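Preguntas frecuentes sobre el alquiler de habitaciones

Residencia Grakport — curso completo y estancias de verano

¿Qué incluye el precio mensual?
La habitación amueblada, el agua, la calefacción y la conexión a internet. La electricidad se reparte por planta y se cobra con la mensualidad siguiente. Una habitación individual cuesta 439 euros al mes.

¿Hay que dejar fianza?
Sí, una mensualidad. Se devuelve por transferencia después de la entrega de llaves, una vez descontados los desperfectos.
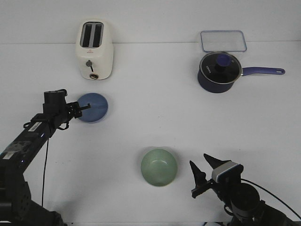

¿Puedo cocinar en la residencia?
Cada planta tiene cocina compartida, abierta hasta medianoche. El menaje es común y se guarda limpio después de usarlo. Para el desayuno, una tostadora blanca de dos ranuras como la de la foto es suficiente; no se admiten freidoras ni hornillos en las habitaciones. La comida debe llevar el nombre y el número de habitación — lo que no esté marcado se retira a final de mes.

¿Se admiten visitas?
Hasta las 23:00, previo aviso en recepción. Para que alguien se quede a dormir hay que pedirlo con antelación y el suplemento es de 13 euros por noche.

¿Cómo funciona la lavandería?
Las fichas se compran en recepción. Las averías de las máquinas las atiende la empresa Szewczyk, cuyo teléfono figura en la puerta.
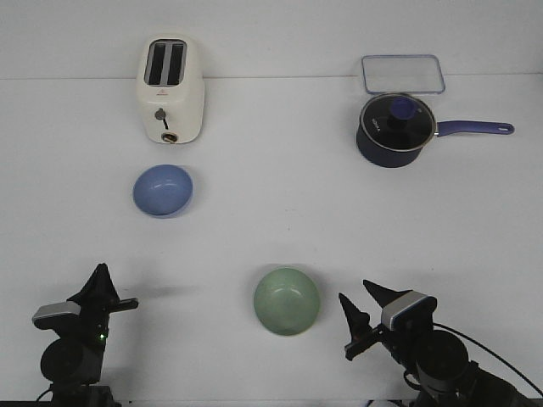

Las fichas no caducan, pero tampoco se reembolsan al terminar el contrato.

¿Puedo quedarme en agosto?
Sí, según disponibilidad. Las solicitudes se envían a Czesław Bielecka, responsable de admisiones, indicando la fecha de entrada y la de salida.

¿Con cuánta antelación debo avisar si me marcho?
Con un mes, siempre por escrito.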